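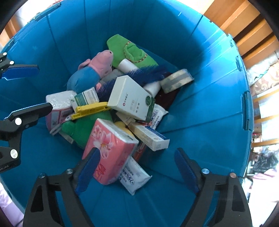 搬家前的断舍离：一份不太励志的操作指南

市面上教人整理的文章，大多出自本来就很整齐的人。我不是。我住四十八平米，去年五月搬了一次家，搬之前东西多到连纸箱都没地方打开。下面的办法是那一次试出来的，后来又帮两个亲戚用过，她们至今还跟我说话。

需要准备的东西

大号塑料箱一只，越大越好，颜色随意，蓝的粉的都装得下你的过去。粗头记号笔两支，一支用，一支用来找。封箱胶带多买几卷，便宜的那种撕起来会裂成细条，能让一个脾气很好的人在半夜两点骂人。还要一个计时器，手机就行，前提是你拿起来之后还能放下。

纸箱不用买新的。楼下水果店的箱子结实，只是搬完以后你的毛衣会有一股榴莲味。我个人不介意。

第一步：先倒出来，别急着分类

一次只做一个柜子，或者一个抽屉。把里面的东西全部倒进塑料箱，连同你不想承认自己买过的那些。倒完以后擦一遍空抽屉，这是整个过程中唯一能让人马上有成就感的环节，请好好享受，后面就没有了。

千万不要站在柜子前一件一件往外挑。我试过，挑了一下午，挑出来一支没水的笔和一张过期的洗车券，其余时间都在看旧信。

第二步：定时，十六分钟

为什么是十六分钟？十五分钟我总觉得还没开始，二十分钟我已经坐在地上吃东西了。十六分钟一到，不管分到哪里，站起来喝口水，再决定要不要接着来。一个晚上最多四轮。第五轮你做的决定，第二天早上都会后悔，包括把电饭锅内胆送给邻居。

第三步：四个去处

留下、送人、卖掉、扔掉。不设“待定”。我以前有一个待定箱，跟着我住过三套房子，里面的东西一次也没有定下来过。

判断的时候别问自己“它还让我心动吗”。马桶刷从来没让我心动过，但我离不开它。我用的是另外几个问题：如果今晚丢了，我要过多久才会发现？再买一个要多少钱？它坏了吗？坏了的话，我说要修它说了几年？

同类的东西放在一起看才有说服力。单独一把剪刀显得很有用，七把剪刀排成一排，你就知道自己是什么人了。充电线也一样。至于那些完全不认识的充电头，请拿一个小袋子装好，写上日期，半年以后整袋处理掉。它所属的那台机器多半早就不在了。

第四步：毛绒玩具和别的难题

玩具要放在白天处理。晚上它们会看着你。

有孩子的人家，让孩子自己选，但数量先由大人说好，不要边选边谈判，你谈不过的。没有孩子却有一堆玩偶的成年人（我），可以先拍张照片，再决定让谁走。想送出去的玩偶要洗干净晾透，标签还在的留着标签，眼睛松了的缝牢。有些机构不收旧的毛绒制品，去之前打个电话，省得抱着一只大熊白跑一趟，回来还要坐地铁。

照片和信件最后再碰，切记。它们体积最小，耗时最长。我把一盒旧照片放到搬家当天早上，结果是车到了，我还坐在床板上研究一九几几年的表姐到底穿的是谁的裤子。

第五步：封箱

装箱有几条死规矩。书装小箱，被子装大箱，反过来装的话，搬家师傅会用一种很平静的眼神看你。每箱的重量以自己能搬着走十步为准。箱底的胶带贴成工字形，中缝一道，两头各一道。瓶瓶罐罐先拧紧再套袋，酱油尤其不可信任。

字写在箱子�面，不要写在顶上，箱子一摞起来顶上什么都看不见。写房间，再写两三样里面的东西。“杂物”两个字请戒掉，我有过九个箱子都叫杂物，找指甲刀找了一个星期，最后买了新的，第二天旧的就出来了。

胶带每次用完，把头折一个小角。做到这一点的人，我认为人生的其他方面也不会太差。 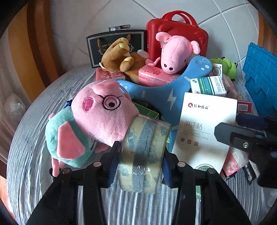 Lakshmi Kurup 读完初稿后来信，说她不同意取消待定箱：她家的待定箱用胶带封死，外面写上日期，满一年没人拆就整箱送走，里面有什么一概不看。她还说，难就难在“一概不看”，头一年她丈夫半夜偷偷拆过。

我把她的办法写进来，供自制力比我强的读者参考。要用的话，请把箱子放在不顺手的地方，并且别让家里人知道剪刀在哪儿。你有七把，记得都收好。

第六步：让东西真的离开

分好了不等于走了。要送人的袋子在门口放三天，就会变成鞋柜的一部分，一个月以后客人会往上面搁雨伞。所以动手之前先约好收的人和日子，约不到就先别分这一类。

卖二手要看清自己的时间值多少钱。我有一台台灯，标价四百，聊了十几个人，其中一位问我能不能换一只猫。最后降价卖给了同楼的住户，他下楼来取的时候穿着拖鞋，全程两分钟。早知道先问他。标价低于一顿早饭的东西，直接送。

旧电池、过期药、灯管不要混进普通垃圾，各地的投放办法不一样，以小区门口那块牌子为准。牌子看不懂就问门卫，门卫也看不懂的话，至少你们有了共同话题。

第七步：到了新家

先拆床上用品和洗漱包，再拆锅，其他的不急。装饰品最后拆，不然你会在没有碗的情况下先把墙挂满。住进去一个月还没拆的箱子，打开看一眼，按第三步重新来过。

我还剩一个没拆，侧面写着“厨房，重要”。厨房这一年运转正常。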